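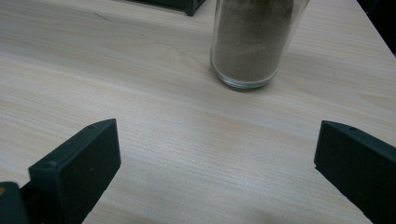 4. Moving ground spices into jars

Most kitchen guides will tell you that glass jars keep ground spice fresh for years. We doubt it. A jar keeps out bugs and most of the damp, and it lets you see how much you have left, but it does nothing for pepper that was stale when you bought it. It also won't tell you what you own. A gray-brown powder in clear glass with no label on the side, standing on a pale wooden table, could be ground pepper, a tired garam masala or something Dennis Dunmore brought over in October and forgot to name. So this section of the Trumby pantry guide spends more time on checking and labeling than on pouring.

Before you start

Clear a table near a window. You will need clean jars with lids, a dry spoon, a sheet of stiff paper, a soft pencil, labels and a bowl for waste. The Nolitz funnel sold alongside the rack is optional. We tried it with fine powders and it clogged. Folded paper was faster.

Note: Jars that have been through the dishwasher are often still damp inside the thread. Leave them open overnight, upside down on a towel for the first hour and then right side up.

4.1 Sorting

1. Take out everything ground. Leave whole seeds and leaves for section 5.
2. Open one packet at a time and smell it. Rub a pinch between your fingers if you get nothing.
3. If there is still nothing, throw it out. Printed dates are a poor guide either way.
4. Never combine an old packet with a new one of the same spice. You get a full jar of something mediocre.

4.2 Filling

1. Write the label first and stick it on the empty jar, low on the side. Labels on lids are popular and we advise against them – lids get swapped.
2. Fold the paper down the middle, tip the powder onto it and slide it in slowly.
3. Stop every so often and tap the base on a folded cloth. Fine powder settles a good deal.
4. Leave a finger's width at the top. A jar filled to the brim spills the first time a spoon goes in.
5. Wipe the rim and thread with a dry cloth before closing.

Caution: Do not tap glass directly on a hard tabletop. A thick base is no protection if the wall above it already has a chip.

Caution: Do not shake a jar over a steaming pan. Steam gets in and the contents cake. Spoon it out away from the stove.

4.3 Checking later

Look at the powder through the glass now and then. Streaks and patches of a different shade may only be uneven grinding, or powder pressed against the wall. They may also be damp. Color alone won't settle it, so open the jar and push a dry spoon down the side. If it comes up in lumps that don't crumble, discard the lot.

The rice-grain trick, where you drop a few grains in to soak up moisture, was tested for us by Reinaldo Portela over one humid summer. He could see no difference between jars with rice and jars without. Use it if you like picking rice out of your soup.

4.4 Storage

Keep the jars in a closed cupboard. The open Brito shelf looks good in the catalog, but light fades paprika and turmeric, and we wouldn't use it for anything ground. The cupboard over the stove is worse.

Note: The rack holds 21 small jars. If you have more than that, see section 7 before buying a second one.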